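发布时间:2026年10月20日
作者:Hauwa Nwankwo
12 条回复 | 分享 7

主题:Re: 遥操作缝合演示,到底该怎么录?

大家好!

上个月就想回这个帖子,一直拖到今天,正好 Grullatari 那批数据刚整理完,手上有点热乎的经验,趁没忘赶紧写下来。先把原来那封信引一段,免得大家往回翻:

> 我们 Krawczyk 这边刚把主从遥操作台搭好,打算录一批缝合演示给策略网络做模仿学习。
> 问题有几个:一条演示录多长合适?要不要把整段缝合从头录到尾?
> 另外我们请来的操作员手法差别很大,有人打结打得飞快,有人每一步都要停一下再动,混在一起训练会不会出问题?
> 还有,腕部相机到底值不值得装?组里吵了好几轮,一派说内窥镜那路就够了,一派说没有近景根本看不清针。
> 操作失误的片段你们是删掉还是留着?
> 先谢过各位。

问得特别好,基本上把我们去年踩过的坑全问了一遍(笑)。我一条一条说,顺序有点乱,别介意。

先说长度。我们一开始也是整段录,从拿针到剪线一口气做完,觉得这样最“真实”。结果数据拿回来根本没法用,操作员做到后半段手就累了,动作越来越糊,前面好好的一条演示,后面全是多余的小动作。后来改成按子任务切:夹针、入针、出针、拉线、绕线、打结,各录各的,每条不超过 60 秒。超过就停,重来。操作员刚开始很不习惯,说刚进入状态就被打断,过了两天反倒都说轻松多了,休息也好安排。

切开录有个麻烦,就是子任务之间的衔接。机器人单独做每一步都还行,一串起来,上一步结束的姿态和下一步演示里的起始姿态对不上,它就愣在那儿。我们的土办法是每个子任务开录之前,让操作员故意把器械摆得偏一点、歪一点,钳口开合也随意些,别老从同一个漂亮的位置出发。这个真的很管用,比我们后来折腾的各种数据增强都管用!你们要是只打算听我一条建议,就听这条吧。

再说操作员手法不一样的事。会出问题,而且问题不小。我们最早一批数据是三个人录的,绕线方向都不统一,有人习惯先绕左边,有人先绕右边,网络学出来就在中间犹豫,器械尖在半空里哆哆嗦嗦。后来我们没有要求大家动作一模一样(也做不到,人又不是机器),只定了几条硬规矩:绕线方向统一,先动哪只手统一,线尾放在哪一侧统一。其他的随便。停顿多的那位操作员的数据我们也留下了,训练前把几乎没有位移的时间段压缩一下就行,不用整条扔掉。不过压缩的时候要小心,钳口闭合那一下器械本身是不怎么动的,我们头一版脚本把夹针的瞬间也给压没了,查了整整一个下午才找到原因,气得我中午饭都没吃……所以判断静止的时候一定要把钳口角度也算进去。

顺便提一句主手的缩放比例。我们试过好几档,最后粗动作和精细动作分开设,脚踏一踩就切换。录的时候记得把当前的比例也写进日志里,不然回头复现轨迹会对不上。Futlow 那个记录工具默认是不存这一项的,要自己在配置里打开。

腕部相机这个,我坚定地站在“装”这一派。内窥镜那路看全局没问题,可是器械杆一挡,针尖在哪儿就全靠猜。腕部这路离组织近,黑线在粉色组织上看得很清楚,哪里打了结、线尾往哪边翘、松着的那圈线绕到哪儿去了,都能直接看出来,弯针躺在画面上方也不会丢。缺点当然也有,组织表面湿漉漉的,反光一块一块的白,器械外壳上也有亮斑;还有就是离镜头太近的器械杆是虚的,会占掉下面一大块画面。
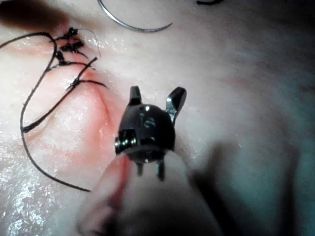

关于反光和松线

反光这块我们试过加偏振片,亮点是少了,可画面整体暗下来,钳口的边缘反而难找,最后拆掉了。现在的做法是把光源的角度挪偏一些,再在训练时随机加点亮斑进去,让网络别太把高光当回事。深度估计就别指望了,湿组织上那些亮点会把双目匹配搅得一塌糊涂,我们干脆只喂 RGB 加关节状态,效果没有变差。

松线比反光还让人头疼。打完一个结之后,剩下的线常常散成一个大圈,每次形状都不一样。做演示的人看一眼就知道哪段能夹、哪段不用管,这个判断他自己都说不清楚,你问他,他说“就是顺手嘛”。我们后来请操作员在录的时候踩一下另一个踏板,标记“我准备夹这里了”,事后再在图像上点一下目标位置。多花点功夫,可是绕线那一步的效果明显好起来了。标注员最怕的是线头和打好的结混在一起那种,黑乎乎一团,我的建议是标不准就空着,别硬标。

关于失误片段

千万别删!我们头一轮只留了干净漂亮的演示,总共 300 条,训练出来的策略平时走得像模像样,可一旦针夹偏了就完全不知道怎么办,接着按原来的轨迹往下走,看得人心惊肉跳。后来专门补录了 35 条“救场”的:针夹歪了重新夹,线滑脱了再去找,绕线绕丢了退回来重绕。数量不多,可是策略一下子就像开了窍似的,会退一步再试了。

有一点要注意,失误本身那一小段不要拿去当正例学,不然机器人会很认真地学会把针夹歪(别问我怎么知道的)。我们的做法是从操作员意识到不对、开始纠正的那一刻起算有效数据,前面的只留作上下文。这个时刻也是用踏板标,所以我们的操作台底下现在踏板多得像管风琴,新来的同事第一次坐上去都要先低头研究半天。

再说说人的安排,这个原帖没问,可是我觉得很重要。一个操作员连续录的时间不能太长,我们定的是一组 6 条,录完必须站起来走走。一开始大家嫌烦,后来看数据,同一组里靠后的几条抖动已经明显变大了,也就没人再抗议。还有,请操作员自己看回放!我们让他们录完一组马上看一遍,自己挑出不满意的,比我们在后面写一大堆质检规则快得多,他们对自己的手比谁都挑剔。

组织样品也记得常换位置、换朝向。我们有一阵子切口总是摆在同一个方向,策略学得飞快,大家高兴了没两天,把托盘转了个角度,它就全懵了。现在每组开录前都要转一转托盘,切口附近有渗血染色的样品也照录不误,颜色不均匀对泛化有好处。

最后是我自己的问题,也想请大家帮忙。我们五月份在 Plellholm 那边的台子上试过一次跨平台,同样的演示数据,换一套器械就掉得很厉害,我怀疑是两边腕部相机的安装角度差了一点,可是重新标定之后也只好了一小半。有没有人做过类似的迁移?是把相机外参也喂进去,还是老老实实在新台子上重新录一批?重录也不是不行,就是我们那几位操作员听到“重录”两个字,脸色都不太好看……

日志格式和踏板标记的那份说明我可以发给需要的人,直接回我邮箱就行,别回到列表里,免得刷屏。Krawczyk 的朋友如果方便,也请说说你们主手用的是哪种映射,位置式还是增量式,这个我一直很想找人聊聊。

祝大家录得顺利,少断线!

Hauwa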